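## 3. Loading a picture book onto the Varkeo reader

Books for the Varkeo come as page packs from the Welta library. A pack holds the text, the artwork and the narration. Most packs are under 91 MB.

1. Charge the reader to at least half before you start.
2. Open Welta on your computer and sign in with the family account.
3. Find the title, or type its four-digit code in the search box. *The Lamplighter's Goat* from MacKinnon, for example, is 3092.
4. Select **Send to reader** and choose your device from the list.
5. Wait for the green bar to fill. Large packs take some 3 minutes.
6. On the reader, press **Shelf**. The new cover shows at the left end of the row.

> **Caution:** Do not unplug the cable while the bar is moving. A half-loaded pack has to be deleted and sent again.

### Setting the reading level

Each pack has 2 text versions – Short and Full. Hold the **Page** button while the cover is showing, then tap the version you want. The artwork stays the same in both. Older Brodton titles have the Full text only, and the Short button is grayed out.

### Narration

Tap the ear symbol to turn the voice on or off. With the voice on, pages turn by themselves. To turn them by hand, go to **Settings > Pages > Manual**.

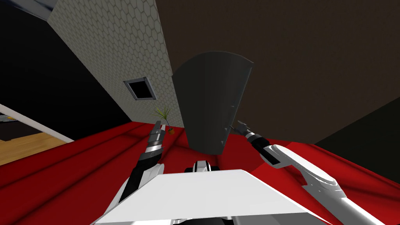

*Fig. 3. Small potted plant on a red surface, computer-rendered.*

**Note:** Bookmarks are saved per child. If two children share one profile, the reader opens at the last page either of them reached.

To remove a book, see section 4.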